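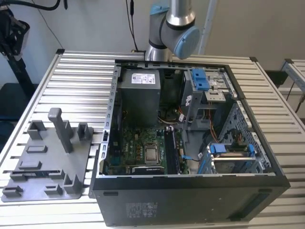

Lab visit: grippers and cameras at Vitcombe, 7/21/21

We spent a day at the Vitcombe robotics lab to look at how they test grippers and cameras for taking apart desktop computers. Our shop handles a lot of office machines, and we wanted to know which parts of the job an arm could take over. Beatriz Figueiredo runs the test area and showed us the setup. Cameron Halliday does the controller work and joined us after lunch.

The test cell

The cell is plain. An arm works over a table built from slotted aluminum profiles, and the computer tower lies on its side on top with the side panel off. A gray 3D-printed fixture plate sits flat on the table to the left of the tower. Beatriz said they print a new plate whenever the parts list changes, and that the slots in the table make it easy to move things and clamp them down again.

The towers they use are ordinary business models. The one we looked at had a power supply with a white label, a green motherboard, and blue plastic releases on the drive cage. Beatriz likes the blue parts because the vision software can be set to look for the color first. Black levers on a black case take a lot more work.

Grippers

They are comparing three grippers, all on the same arm and with the same list of tasks: pull a memory module, take out a drive tray, unplug a cable.

The first is a two-finger parallel gripper with flat steel tips. It did the drive trays well. It was too wide to get between the memory slots without touching the parts next to them.

The second is the Panalo, which has narrow fingers with rubber pads. Memory modules came out cleanly once the latches were open, but opening the latches is a separate move and they were still tuning it. The pads wear. Beatriz keeps a box of spares and writes the change on a sheet taped to the cabinet.

The third is a suction tool. It holds a flat cover or a bare drive and is no use for anything else in the case. They expect to keep it as a second tool on a changer.

None of the three is good at cables. The Panalo can grab a connector if the cable runs straight up from it. If the wires are bunched or looped over the connector, the arm stops and asks for a person. I saw that happen twice.

Cameras

There are two camera positions under test, one fixed on a stand and one on the wrist. The fixed one gives the same picture every time and is easier to calibrate, but the arm gets in its way as it moves over the case. The wrist camera sees into the corners and adds time to every cycle. Shiny surfaces bother both of them. The metal lid of the processor throws back light, and so does the table. They have tried a matte cloth over the table and were not happy with it.

Controllers

Cameron walked us through the two controllers. The older one is called Alen and was written in the lab. The newer one is Baxter, their name for the force control package they started on last September. With Alen the arm goes to a position and closes. With Baxter it feels its way in and backs off if the force goes over a limit. On the drive tray test they have logged 2,000 pulls so far, 840 of them with Baxter. Cameron would not give us a success rate until both sets are finished, and I think that was fair.

What I could see for myself is that Baxter is slower and handles a tray that sits a little crooked. Alen is quick when everything is where it should be.

For our shop

I would not buy anything yet. Drive trays are close to ready and we pull enough of them to make it worth another look. Memory might follow. Cables will stay with our people. Beatriz offered to run a batch of our own machines if we send them with the side panels already off, and I have asked the warehouse to set aside a pallet with mixed case types.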